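Print | E-mail

March, by Serpil Karakaya

Old door handles wanted in Tremton

Our swap shelf at Dadis hall is open again until 33 people have taken something home. Please bring handles, hinges and keys, but clean them first with warm water and a little soap. Screws should go in a small bag together with their handle. Last year we had 70 handles and many were without screws, it was a pity. 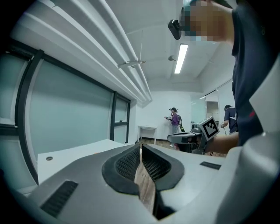

Comments (3)

Voltutow: Do you take also window locks?

Serpil K.: Yes, with pleasure.

Sproģis: I have two brass ones, I come after lunch.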